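Sorting kids' blocks into bins - by color or by shape?
Posted in Toys and Storage, 18 June 2024

Xiomara Ambrose

Hi all! I look after the play corner at our community workshop (big open space, pipes all over the ceiling, lots of echo) and I've been trying to get the wooden and plastic blocks under control before summer. We have 2000 of them if you believe the inventory sheet, which I don't. They used to live in one giant tub and the kids just tipped it over every time.

So I bought a bunch of open plastic bins with the oval handle holes and lined them up along the back of the long table. My idea was to match block to bin - red in the red-orange one, yellow in the yellow-orange one, and so on. 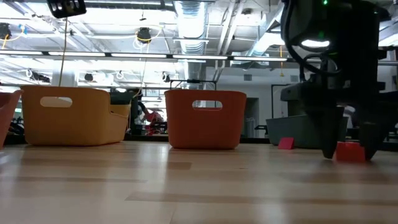
Bins along the far side of the table, red block up front.

My trouble is the in-between colors. I've got blocks that are sort of pinkish red and I go back and forth on whether they belong with the red or in the coral bin. The other thing is that tabletop. It's pale wood planks with a really glossy finish and the bins slide when a kid grabs one by the rim. Do I give up on color and sort by shape? And what do you put under bins so they stay put?

Stoketti

Shape, definitely. We did color for 3 months and the only person who kept it up was me. Kids want all the long ones for a bridge, they don't care what color the bridge is.

Cillian Ó Ceallaigh

I'd stay with color, at least for the little ones. Mine is four and she can put a red block in a red bin without any help, but "anything with a notch goes over there" is way too much for her (and for my husband, it seems). For the pinky ones just pick a bin and stick with it. I put ours in with the reds and I've had 7 complaints, all from the same kid.

For the sliding, get a roll of that rubbery shelf liner and cut a strip the length of your row. Wipe the table first and let it dry or the liner creeps too. I tried sticky pads before that and they left gunk on the finish that took me an entire evening to get off - don't do it on anything glossy! If the bins are still wandering, put the heaviest blocks in the end ones.

Also, don't fill them to the top. Half full and they can dig around without everything going on the floor.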